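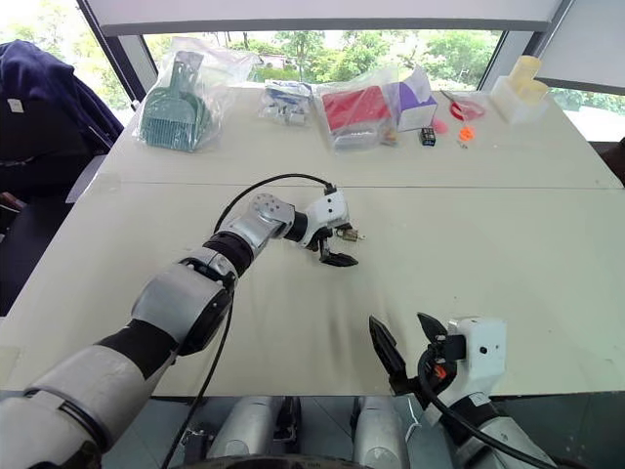 Ticket 3459
Opened by: Vikas Mathur, returns sorting
Subject: Two-arm unit at the table keeps stopping on small metal items
Status: Open, waiting on Uluno

Hi all, me again! I know the last ticket on this got closed, but it came back on Friday so I'm starting a new one and putting everything in one place this time.

Quick background for whoever picks this up at Uluno. We're the Lomer returns room, the small one with the big window. Everything that comes back unboxed or half boxed lands on our tables, and the robot's job is to pick up each item, hold it for the check, and put it down on the near side. Before July that was all hand work. Now the two of us who used to do the picking mostly do the deciding (resell, repack, scrap), and the robot does the reaching.

What happens: the left gripper closes on something small and hard, like the little brass padlock, lifts it just clear of the table, and then the whole unit sits there. The screen says "grip not confirmed." If I hit Resume it sometimes carries on and sometimes throws the same message again. Bagged stuff is fine. The cat litter scoop in its plastic bag has never given us any trouble, and neither have boxes.

What I tried, in order:

1. Restarted from the screen. Worked for the rest of the morning, then back to the same stop.

2. Wiped the fingers on both grippers with the cloth from the kit. No change that I could see.

3. Swapped the job to the right arm. It did 17 padlocks in a row with no stop! So I got all excited and told everybody it was fixed, and then I put the left arm back on and it stopped on the second one.

4. Checked the cables on the left arm. There's a long loop going over the top from the elbow area down to the gripper. I didn't unplug anything, only looked, and nothing seemed pinched to me. Fermín says the loop ought to sit closer to the arm. I don't know either way, so could somebody tell us?

5. Turned the grip force up from 2 to 4. Fewer stops, but I don't love it, what with the thinner cartons coming down the same table. I've put it back to 2.

Note from Fermín Godoy, afternoon shift: Same for me. It's padlocks, and once a small hinge. I also want it written down that when it stops we end up doing the picking AND the deciding, and the hourly target on the board doesn't know that. Pascual said he'd look at the target but I haven't heard back.

Me again. I agree with Fermín on that one. I like the new setup (my shoulder likes it a lot more than I do), but on a bad day it's the old job plus a screen to babysit. We'd also like to be allowed to change the grip setting per item ourselves, with no ticket each time. We know which things are slippery, we've been handling them for years.

What we need from Uluno:
- is the left gripper out of adjustment, or is it the software
- the right position for that cable loop
- somebody to look at the log from Friday, I've saved it on the shared drive under this ticket number

Until then I'm running small metal on the right arm only and leaving bags and boxes to the left. It's slower but it keeps moving. Please call before noon if you're coming in, after that it's Fermín's table and he'll want to show you the hinge.

Last updated: Friday, 3:40 pm by V. Mathur

Tretomport Service Desk | Contact us | Copyright Tretomport | Back to top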